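Zastach review: a trading journal that wants to be your coach

I have kept a trading journal in a spreadsheet for long enough to be stubborn about it. It is ugly, two of the columns no longer mean anything, and it does what I need. So when a reader, Eylül Dönmez, wrote to ask whether Zastach was worth paying for, my first thought was no. My second was that I should probably try it before saying so in public.

Zastach is a journal for people who trade currencies on their own account. You connect your broker, or upload a statement, and it turns your history into charts, tags and a weekly report. There is a free plan that holds one account and a paid plan at 12 dollars a month. I paid for the plan myself in February and have used it since then alongside the spreadsheet.

Getting data in

The site says setup takes minutes. Mine took an evening. The direct connection only covers a short list of brokers, and mine wasn't on it, so I went the upload route. The importer read my statement without complaint and showed 178 closed trades, which matched. Then I looked at the times. Everything had been shifted to the broker's server clock, and the report was telling me that I do my worst trading in the middle of the night, when I am asleep.

There is a setting for this. It's under Profile, not Import, and changing it doesn't fix trades you have already loaded. You have to delete the lot and upload again. I asked support about it and got a polite reply from Orhun Değirmenci the next day, with the right answer in the first line, so credit for that. It should still be a question on the import screen.

Partial closes are the other sore spot. If you take half a position off and let the rest run, Zastach books two trades. Your win rate goes up, your average win goes down, and neither number is one you should be making decisions from. You can merge them by hand, one pair at a time. I did this for a while and then stopped bothering with the win rate.

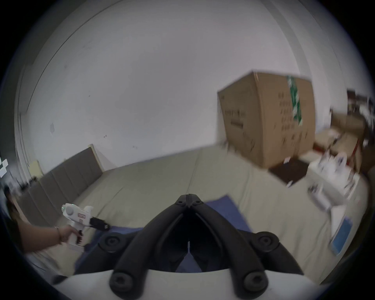

What it does well is tagging. You make your own labels, put as many as you like on a trade, and filter by any mix of them. I tagged every entry I took within an hour of a news release and saw pretty quickly that I should leave those alone. My spreadsheet could have told me the same thing, but I had never asked it. The notes box is good too – plain text, no limit I could find, and it saves as you type.

The charts are fine. The equity curve is clear, and you can switch from dollars to multiples of risk, provided you entered a stop on each trade. Trades with no stop are quietly left out of that view. I would like a line on the page saying so.

The coach

Now the part they advertise most. Each week the paid plan sends you three "insights" picked from your results. I have saved mine. A typical one told me that I perform better on the Swiss franc than on the yen. It was based on 7 trades in the franc. You cannot tell anything from 7 trades, and a product aimed at newer traders has no business suggesting that you can. Another advised me to "consider longer holding times on winning positions," advice you could print on a mug and sell to anyone with a brokerage account.

I don't think this is harmless. Someone in their first year will read that email and move more money into whatever pair happened to go well. At the very least the sample size should be printed next to the claim.

How it compares

I have also tried Sitora, which is cheaper and handles partial closes properly, but its tags are a fixed list and you can't add to it. Maglaya looks the nicest of the bunch and costs over twice as much as Zastach. I let the trial run out. If your broker supports one of these directly and not the others, I would let that settle it, because uploading statements by hand gets old fast.

Leaving

I always test the exit. Zastach exports your trades to a CSV file in a couple of clicks, tags included. Notes come out in a separate file with a trade number you have to match up yourself. It's a nuisance, but your records are yours and you can get at them.

Should you buy it?

If you keep no journal at all, start with the free plan and use the tags. One account is enough for most people, and you won't miss the coach. If you already have a spreadsheet you trust, I don't see what the monthly fee gets you. I am on the paid plan until it renews on 26th June and then I'm dropping to the free one, mainly for the notes box.

Rating: 3 out of 5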